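Wiping the Shared Tables: How Much Paper Do We Use in the Study Room?

Project report, second-year course in Facility Services, Farkham College
Author: Henryk Kaczmarczyk
Supervisor: Ms. Wilczyńska

1. Why I chose this topic

In our building there is one study room which is used by almost every group. People eat there, glue models there, drink coffee and leave. The tables are cleaned by the users themselves, and for this purpose the college gives paper towel rolls. In the last school year the college bought 235 rolls for this room and the two small rooms beside it. My supervisor asked if this number could be lower, and this question became my project.

I did not want to write only about saving money. A table that is clean is also nicer to sit at, and when I started the course I noticed that I always looked for the table without rings from cups. So I had two questions. How do people wipe the table now? And can a cloth do the same work as paper?

2. The room

The room has carpet on the floor, so spilled drinks are a bigger problem than in the corridor. The tables have a laminate top with gray and white stripes. At first I thought this was a good choice, but after some days I changed my mind. On the pale stripes you see coffee very well, but dried glue and crumbs of eraser disappear in the pattern. Many students told me "the table is clean" when I could feel with my hand that it was not.

The light in the room comes from above and it is strong. If you bend down and look along the table, you can see the streaks after wiping. I used this method for all my checks.

3. How I worked

The work was done in March. In the first part I only watched and wrote down what happened, without telling people the reason. I recorded 176 wipings. For each one I noted how many sheets were taken, if the person used water, and if the table passed my check from the side.

In the second part I put microfiber cloths on the tables next to the paper and a small sign: "Cloth first, paper if you need it." The cloths were collected every evening and washed. On Sunday the building is closed, so I washed the whole set at home in Ploston and brought it back for the new week.

I had one difficulty with the sheets. Some people pull one long piece and some people tear many single sheets, and it is not easy to compare. I decided to count always by the perforation lines.

4. Results

In the first part most people took more paper than the spill needed. A typical example is a ring from a cup, for which one damp sheet is enough, but people took three or four dry ones. Dry paper moves the coffee to the next stripe and leaves a thin brown film. Then the person takes more paper.

In total 3,054 sheets were used in both parts together. The larger share was used in the first part, although the two parts had the same length. I must say that the second part included one quiet week with fewer groups in the room, so the difference is not caused only by the cloths.

With the cloth, fewer tables had streaks. It was best when the cloth was a little damp. The cloth was weaker with sticky things, for example juice or glue, and there people went back to paper, as the sign allowed.

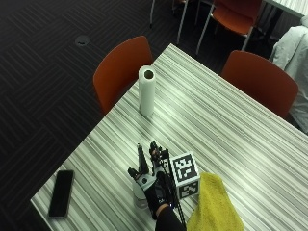 The position of the roll was more important than I expected. When it stood upright in the middle of the table, everybody could reach it, and everybody took it first, even if a cloth was closer. When I moved the rolls to the shelf by the door, people used the cloth for small things and walked to the shelf only for a real spill. I tried this only in the last days, so I have no good numbers for it.

5. What the users said

I gave out a short questionnaire and got 77 answers. Most of the people liked the cloths, but several wrote that they do not want to touch a cloth which was used by a stranger. I understand this. One person proposed two colors, one for drinks and one for glue — I think it is a good idea, and the shop Stastmont in our town sells such sets.

6. Proposal

I propose to keep both paper and cloth. The rolls should have a fixed place on the shelf, and each table should have one clean cloth in the morning. A small spray bottle with water should stand beside the rolls. For the washing, the college kitchen already has a machine, and the kitchen manager agreed to add the cloths to the evening load until the summer break.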